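4. 시뮬레이션 환경과 과제 구성

4.1 왜 정리 과제인가

가정용 로봇이 할 수 있다고 하는 일의 목록은 길다. 빨래 개기, 설거지, 장난감 정리. 그런데 논문에 실린 성공률은 대개 물체 한 개, 정해진 위치, 정해진 조명에서 나온 값이다. 본 연구에서는 범위를 좁혔다. 바닥과 작업대에 흩어진 작은 물체를 집어서 용기에 넣는 일. 사람이라면 설명도 필요 없는 일이고, 공장 부품 분류대에서도 같은 동작이 반복된다. 두 현장에 공통되는 최소 단위라고 보았다.

비교 대상은 세 가지 제어기이다. (가) 사람이 규칙을 작성한 Ultex 기본 계획기, (나) 시연 데이터로 학습한 모방 정책 Flodis, (다) 두 방식을 결합하여 접근은 계획기가, 파지는 학습 정책이 담당하는 혼합형. 세 제어기 모두 동일한 Wotodell 시뮬레이터 위에서 돌렸다. 물리 엔진 설정은 기본값을 그대로 썼고 마찰 계수만 조정함. 조정 전에는 얇은 막대가 집게 사이에서 계속 미끄러져 나가 비교 자체가 되지 않았다.

4.2 장면 배치

방은 나무 마루와 벽으로 구성하고 가운데에 작업대를 둔다. 에피소드마다 물체의 위치와 방향을 무작위로 다시 뿌린다. 배치 변형은 13종이며, 각 변형에서 물체가 서로 겹치는 경우도 일부러 제외하지 않았다. 실제 집에서 물건이 예쁘게 떨어져 있는 경우는 드물다. 카메라는 위쪽에서 내려다보는 시점 하나로 고정. 손목 카메라를 추가하면 성능이 오를 것이 분명하지만 이번 비교에서는 뺐다.

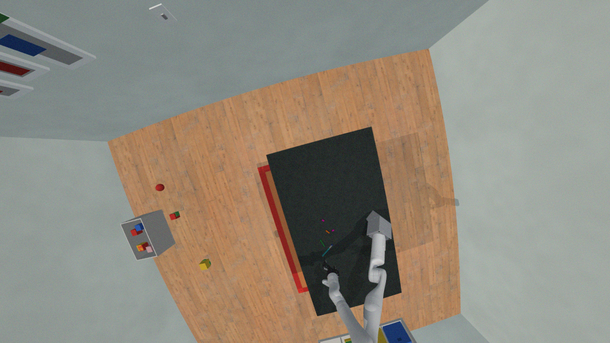 그림 4. Wotodell 환경의 정리 과제 장면.

정리 과제에서 가장 먼저 드러난 문제는 물체의 크기였다. 큰 블록은 세 제어기 모두 무난히 다루었다. 반면 작업대 위의 작은 조각은 사정이 다르다. 그림 4에서 집게 바로 가까이에 비스듬히 놓인 얇은 청록색 막대가 전형적인 경우로, 집게를 막대의 긴 방향과 직각으로 돌려야 하는데 계획기는 각도 추정이 조금만 틀려도 막대를 밀어내 버린다. 같은 그림의 주황색 조각과 그 오른쪽 자홍색 조각처럼 이웃한 물체도 까다롭다. 하나를 집으려고 내려가다가 다른 하나를 건드리는 실패가 모든 제어기에서 관찰되었다. 팔의 그림자가 검은 상판을 비스듬히 가로지르는 점도 색상 기반 분할에는 불리한 조건이다.

4.3 실험 절차

제어기마다 900회의 에피소드를 수행하였다. 한 에피소드의 제한 시간은 40초. 제한 시간 안에 작업대 위 대상 물체가 모두 용기 안에 들어가면 성공, 하나라도 남으면 실패로 처리했다. 부분 점수는 주지 않는다. 이 기준이 너무 엄격하다는 내부 의견도 있었으나, 집 주인 입장에서 거의 다 치운 방과 다 치운 방은 꽤 다르다고 판단해 유지했다. 물체가 작업대 밖으로 떨어진 경우는 별도로 기록하고 실패에 포함.

학습 정책은 초기값을 바꿔 4번 학습시켰고, 본문의 비교는 네 모델을 모두 합친 결과를 기준으로 한다. 가장 좋은 모델만 골라 보고하는 관행은 따르지 않았다.

4.4 결과 요약과 실패 유형

전체 순위는 혼합형, Flodis, Ultex 순이었다. 다만 순위보다 실패의 성격이 더 쓸모 있는 정보라고 본다. Ultex는 실패할 때 일찍 실패한다. 첫 파지가 빗나가면 같은 자리를 반복해서 시도하다 시간이 끝난다. Flodis는 반대로 초반은 매끄럽고 뒤로 갈수록 흔들린다. 물체가 줄어든 장면이 시연 데이터에 상대적으로 적었던 탓으로 추정되는데 확인 실험은 아직 못 했다. 혼합형은 두 약점을 어느 정도 메우지만, 계획기에서 학습 정책으로 넘어가는 순간 팔이 잠깐 멈칫하는 현상이 있어 시간 손해가 크다.

양팔 사용도 기대에 못 미쳤다. 팔이 두 개면 일이 빨라질 것 같지만, 실험에서는 충돌 회피 때문에 한 팔이 다른 팔을 기다리는 구간이 길었다. 작업 영역을 좌우로 나누어 고정하면 대기는 줄어드는 대신 경계선 근처의 물체를 어느 쪽도 집지 않는 일이 생긴다. 역할을 동적으로 배분하는 방법은 구현만 해 두고 본 비교에는 넣지 않았다.

바닥의 물체는 더 어렵다. 작업대에 고정된 팔로는 바닥까지 도달 범위가 나오지 않기 때문에 본 과제의 채점 대상에서 제외하였으며, 바닥 물체는 시각적 방해 요소로만 남겨 두었다. 그런데도 Flodis는 가끔 바닥 쪽 블록을 목표로 선택해 팔을 상판 가장자리까지 뻗은 채 멈추었다. 목표 선택 단계에 도달 가능성 검사를 넣으면 해결될 문제로 보이나, 모방 정책의 장점인 단순함이 줄어든다.

4.5 실물 이전에 관하여

시뮬레이션의 성공이 집안일의 성공을 뜻하지는 않는다. Sjögren 실물 작업대에서 예비 시험을 했을 때 세 제어기 모두 성능이 떨어졌고, 떨어진 폭은 계획기가 가장 컸다. 원인은 주로 깊이 센서 잡음과 조명 변화. 어두운 색 표면에서는 깊이 값이 비는 영역이 생겨 얇은 물체가 통째로 사라지는 경우도 있엇다. 시뮬레이터에 같은 잡음을 넣어 재학습하면 일부 회복될 것으로 예상하지만 예비 시험의 규모가 작아 수치는 싣지 않는다.

현 시점의 답을 적자면 이렇다. 크고 단단한 물체를 정해진 작업대에서 치우는 일은 가능하다. 작고 얇고 서로 붙어 있는 물체는 아직 사람이 마무리해야 한다. 공장 쪽은 물체의 종류와 놓이는 방향을 통제할 수 있으므로 사정이 낫고, 가정은 그렇지 못하다. 다음 절에서는 물체 간 간격을 변수로 두고 파지 실패가 어느 지점에서 급격히 늘어나는 지를 살펴본다.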